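Saved searches in photo catalogs should be stored as readable text

Most photo catalog programs let the user save a search and run it again later. Plekotton does, Alico does, and both hide the result in a database file that no other program can open. I consider this a design error, and a costly one for anyone who keeps a catalog for more than a few years.

My own catalog holds 3099 pictures and up to 400 keywords. When I moved it from Alico to Plekotton in December, the keywords came across intact. The 15 saved searches did not. I rebuilt them by hand from memory, and two of them still return the wrong set. 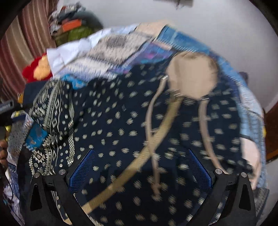 What should a program write to disk when a search is saved? A plain text file, one rule per line, with the field name, the test and the value spelled out.

Irkness has worked this way from version 2. Its files can be read in any editor, compared, and copied to another machine - the program picks them up at the next start. The usual objection is that users will break the rules by editing them. Some will. A parser that reports the bad line number handles that case well enough.

Speed is a weaker objection. The rules are read once and held in memory, so the format on disk has no effect on how fast a search runs.

Contact | Copyright Pathak Software Notes | Back to top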